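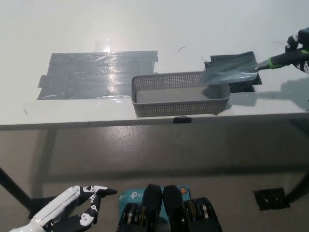 Ruban adhésif toilé Belkadi 400
Référence destinée aux collectivités, ateliers et services techniques

Le Belkadi 400 est un ruban toilé à enduction polyéthylène, distribué en France par la société Mirnine. Il convient au marquage provisoire, à la protection des plans de travail et au cerclage de colis légers. Sa trame de coton permet une déchirure manuelle nette dans le sens de la largeur.

Caractéristiques
Largeur : 155 mm
Longueur du rouleau : 26 m
Coloris : gris, noir, blanc
Adhésif : caoutchouc naturel

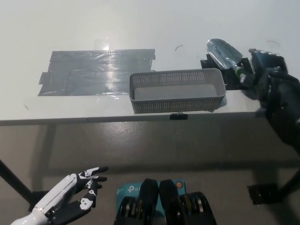 Mise en œuvre
Le support doit être dégraissé et sec. Poser les bandes avec un léger recouvrement, puis maroufler du centre vers les bords. Sur les surfaces peintes, un essai préalable est recommandé — la dépose peut altérer certaines laques anciennes. 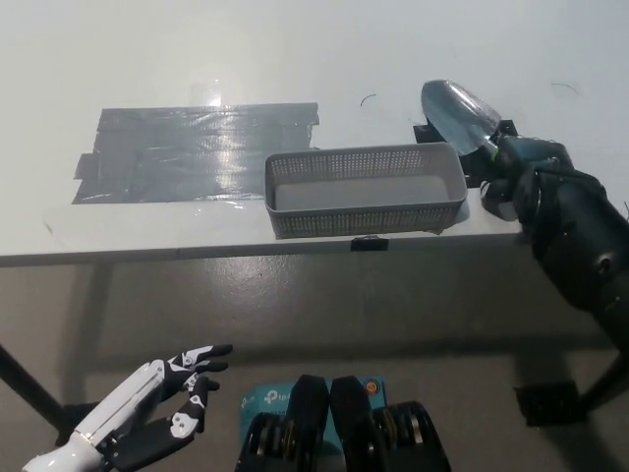
Les résidus de colle s'éliminent à l'aide d'un solvant doux, appliqué au chiffon.

Commande et livraison
Conditionnement par carton. Les demandes de devis sont à adresser à Mme Clotilde Bouvier, service des marchés. Tarifs applicables au 29 novembre 2021, hors frais de port.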